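Ticket 400: Laces will not stay in, rack will not behave
Product: Sakenby drying stand with round hanger
Also affected: one pair of canvas sneakers, blue
Status: Open (again)
Opened: 9/28/19

Summary
The customer (me) bought the Sakenby stand in June to dry small laundry and air out shoes in the same spot. The small laundry is fine. The shoes are a saga. Every time I relace them for the rack, the laces slide back out of the holes and I start over. I am logging it here because the Vimo help form only accepts problems that fit in a box the size of a stamp.

Steps to reproduce
1. Take the laces out to wash them separately, as instructed.
2. Put them back in, as instructed.
3. Pick the shoe up by anything at all.
4. Go to step 2.

Entry 1
Checked the eyelets first, on the theory that metal rings have only one job. No bent ones that I could find, and no sharp edges. The laces are the flat kind and have all the grip of cooked noodles.
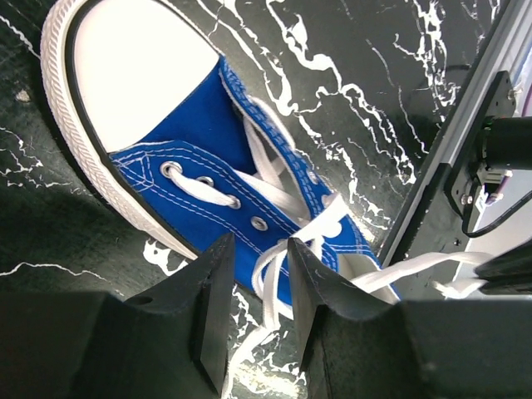
Attachment A. Laces untied and slack, eyelets in order.

Tried pulling the slack through from the toe end, one crossing at a time. This works well until you reach the top, where you discover that one end is as long as your arm and the other has vanished into the shoe. Pulled everything back out. Total attempts so far: 9. Patience left: not tracked by this system.

Entry 2
Support asked for the size, in case the replacement laces were cut for a different shoe. Went looking for the label, which was sewn into the tongue area and printed so that you have to tilt your head like a confused dog. 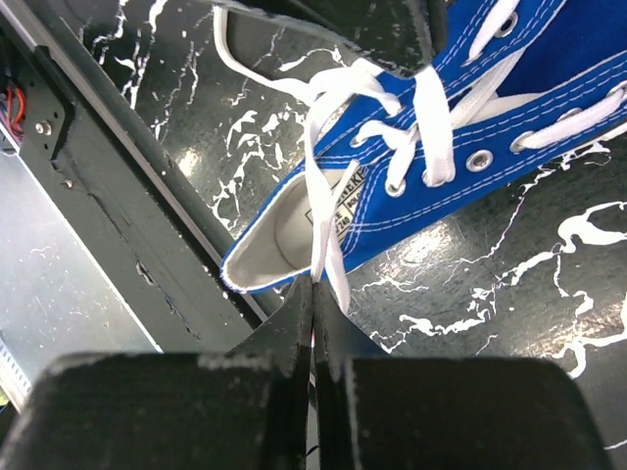

Attachment B. Tag at the tongue. The number looks like 280.

Sent that in. Got back a link to a page of Warby laces in 21 colors and no lengths. Marked as "answered" by someone with a generous view of answers.

Entry 3
Turned to the rack in case the fault was there. Moved the pink hanger around on its hook, pegged up the striped socks and the red cloth, and left the wooden tray underneath clear for shoes. Socks have never given me a moment's trouble. I would like that noted in their file.

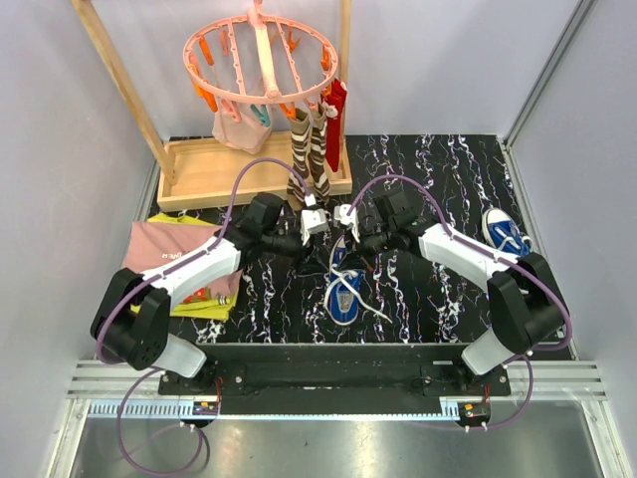 Tavares wrote that the tray was the right place for the shoes all along, that laces should go back in only after the canvas is fully dry, and that three crossings are plenty until then. The same message asked if I had tried a knot. I had not tried a knot.

Entry 4
Tried a knot, one at each end. Also folded the towel and put it on top of the yellow-green cloth, a step that fixes nothing but made me feel like a person with a plan.
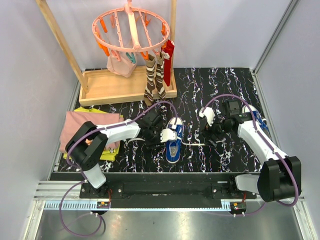

Attachment C. Sneaker upright, toe cap and laces up; its partner over by the right wall.

Result: pending. Second shoe not yet attempted. Please do not close this ticket.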